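The Otter of Temside

Suryani Sinaga came to the river station at Temside in March, when the water was still high and brown. Her work was simple. Every morning she walked along the bank and wrote down the signs of otters: prints, fish bones, the dark droppings on the flat stones.

For 18 days she wrote the same word in the notebook – none.

"They are here," said Leandro Herrero, who had the room next to hers. "They only don't like new people."

"How long were you new?"

"Four years," he said, and went to make the soup.
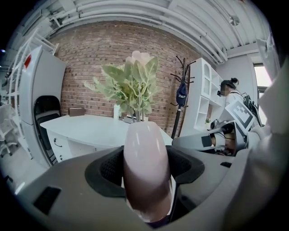 Photo: Wuisan

On the next morning there was fog, and she left her boots at the door and went down in her old shoes. An otter was lying on the lowest stone with a fish between its paws. It ate the head first, with much noise. Once it looked at her, and it continued to eat.

She did not open the notebook. When the stone was empty she walked back up, and Leandro was in the kitchen cutting bread.

"Nothing?" he asked.

"Nothing," she said – and she sat down, and her shoes made a small lake under the table.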